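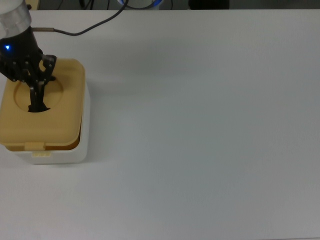 Robotic hand with its fingers in the round opening of a storage container

Orbridge (Lomedus Games), reviewed 17 plays short of boredom

I do love a spy game where the paperwork is half the fun, and Orbridge is all paperwork! One side runs the ministry in Harden, a chilly little capital with far too many embassies, and the other runs the Bermúdez network, which is trying to get a set of pipeline plans over the border before the summit in February. You get 291 cards, a fold-out map and a rulebook of 34 pages (don't panic, the last eight are all background story and very good they are too).

Turns are quick. You play a cable, move an agent, then decide whether to open the other player's post. Opening it costs influence, and if the letter is a dud you've just thrown away your best chance of stopping a handover. I lost my first game that way and wanted another straight away.
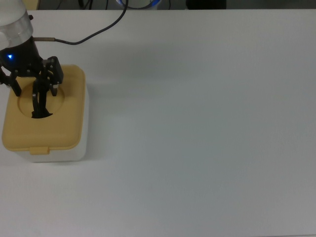 The bluffing really is super. Every agent has a cover job printed on the front, and the cover matters, so a piano tuner can get into the concert hall while your brilliant assassin is stuck outside in the rain. We had one game decided by a dentist.

Grumbles? The map colours for the two border zones are far too close under a lamp, and the six-player team version drags a bit in the middle, when everybody wants to whisper in the hall. With two it's lovely and tense, and we're usually done in an evening with time for a rematch. There's a winter expansion coming and I've already cleared a space on the shelf for it.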